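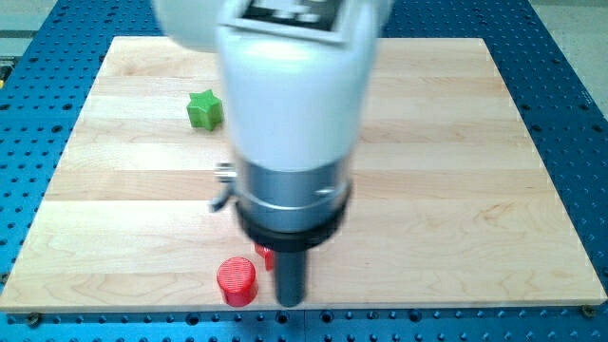
Plirkeo asked, after the Ondo run-through, whether a maple board has to be oiled before first use. Short answer: yes, with food-grade mineral oil.

## Board care, slides 4–6

- Scope: large edge-glued boards, pale hardwood. End grain is covered in the Cabanatuan session.
- Planks differ in width. Seams run lengthwise; sand along them, never across.
- Grit: start at 200. Skip 2000, it closes the surface and the oil sits on top.
- Oil: 27 ml per face, wiped on with a cotton cloth. Leave overnight, wipe off the excess.
- Do both faces on the same day. One-sided oiling cups the board.

(Pause. Pass the Trunonent offcut to the front row.)

- Storage: on edge, air on both sides.
- Next slide: glue line failure, sample 621.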